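Call for participants: how do families decide what to throw away?

Statdale Household Study, second round

We are looking for people who live with at least one other person and who would like to take part in a study about waste at home. The study is about the small decisions: who takes out the rubbish, who rinses the bottles, who says "keep it, we may need it" and who puts it in the bin when the others are asleep. We are interested in the talk and the habits, and we do not judge anybody. You do not need to recycle well, or to recycle at all.

In the first round we received 521 answers to a written questionnaire. It gave us many useful numbers, but people also wrote long notes in the margins, and these notes were often more interesting than our questions. For this reason the second round is made of conversations.

Who can take part

You can apply if you are 18 or older and share a kitchen with one person or more. Families, couples, students in shared flats, and grown children who live with their parents are all welcome. At least 2 people from the same home must agree to speak with us. We are especially glad to hear from homes where more than one language is spoken, as we had few of them last time. Interviews can be held in English, Arabic or French.

We are sorry that we cannot accept people who work for a waste collection company, or who took part in the first round.

What you will do

First, you will have a short telephone call with Marwa Benmoussa, who will explain the study and answer your questions. After this you will keep a simple diary for 7 days. Each evening you write down what was thrown away, by whom, and if there was any discussion about it. A few lines are enough. Spelling is not important, and drawings are also fine. Children may help with the diary, but we will not interview them.

When the diary is finished, one of our interviewers, Reda Ramadan or Iman El-Sayed, will meet you for a conversation of one hour and a half. It can be at your home or at our office, as you prefer. Each person is interviewed alone first, and then everybody together. We have seen that two people can remember the same full bin in a very different way.

What you will receive

Each home receives a gift card after the last conversation. If you come to our office, we pay your bus or train ticket, so please keep it. You can stop at any moment without giving a reason, and you may still keep the diary if you like it.

Your privacy

The conversations are recorded in sound only. We change all names before anything is written, and the recordings are deleted when the study closes in December. Your diary will be read by 3 persons in our team and by nobody outside it.

How to apply

Please write to Siham Younis at the Statdale study office and tell us how many people live in your home, which language you prefer, and on which evenings we can call you. Do not send photographs of your home or your rubbish at this stage. We answer every message, also when we cannot offer a place, but it may take us some days.

Call published: Apr 12, 2023

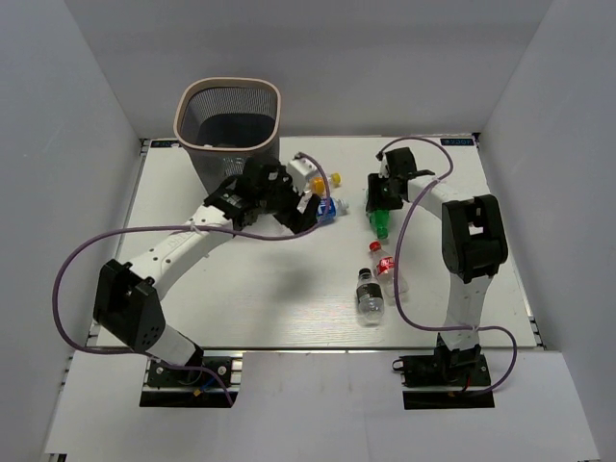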